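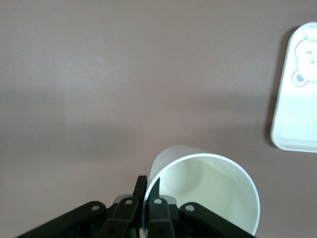 Noreen Gallagher, Wednesday evening talk, Warnden library

## Opening

- Thank the library. Say I taught history for most of my working life.
- Ask who had a grandparent in the Sudstead mills. Wait for hands.
- Main point: the 1918 flu hit this town hard and our schools don't teach it.

## What we know

- Parish burial book lists 53 flu deaths in Sudstead. The town had 2000 people then.
- Read the Sugden letter, first page only. Slow down at the part about the two sisters.
- The mill stayed open. The owners told the paper it was "a seasonal cold." Pause.
- No marker anywhere in town. The war memorial is right and proper, but the flu dead got nothing.
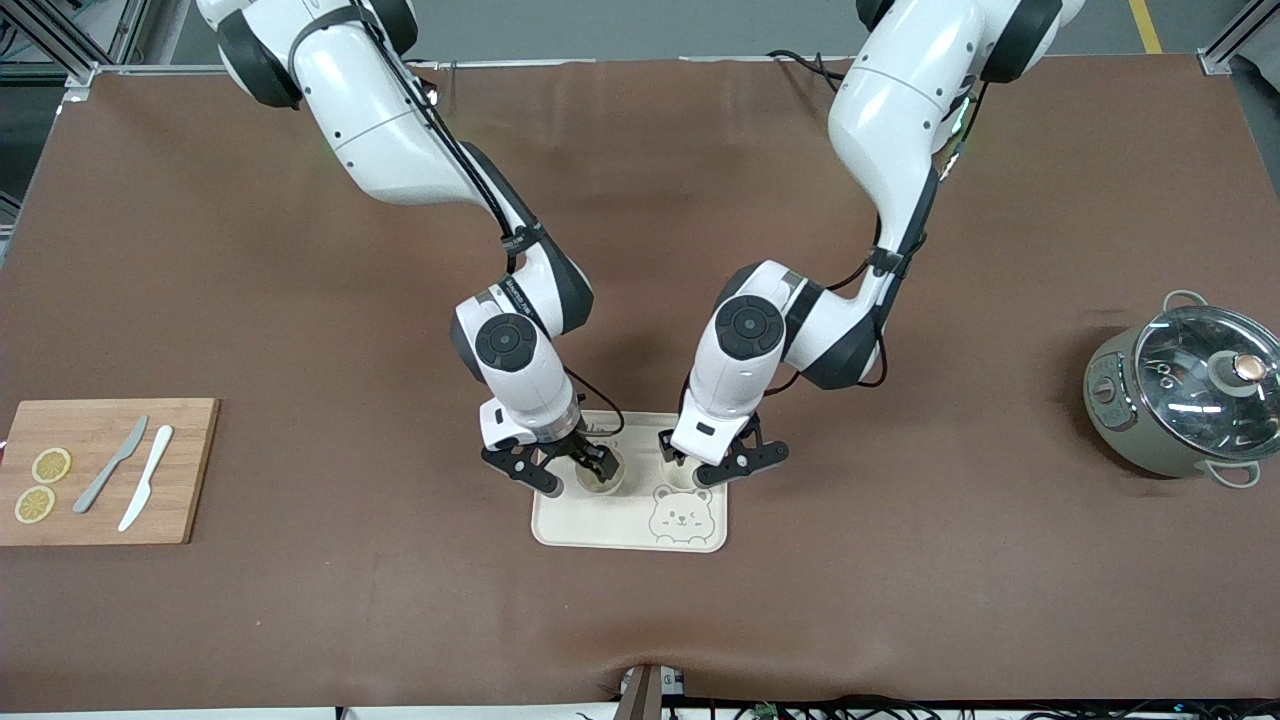

## Why it got dropped

- The old county textbook gave it one paragraph. The new one cut that.
- Families kept quiet. My own mother never spoke of her aunt.
- If someone says it was exaggerated, point to the burial book. Don't argue past that.

## What I'm asking for

- One class period a year, eighth grade.
- A plain stone by the church gate with all the names. We have $500 and need $1000.
- Sign-up sheet is by the door. School board meets in March.

Questions until 8:30.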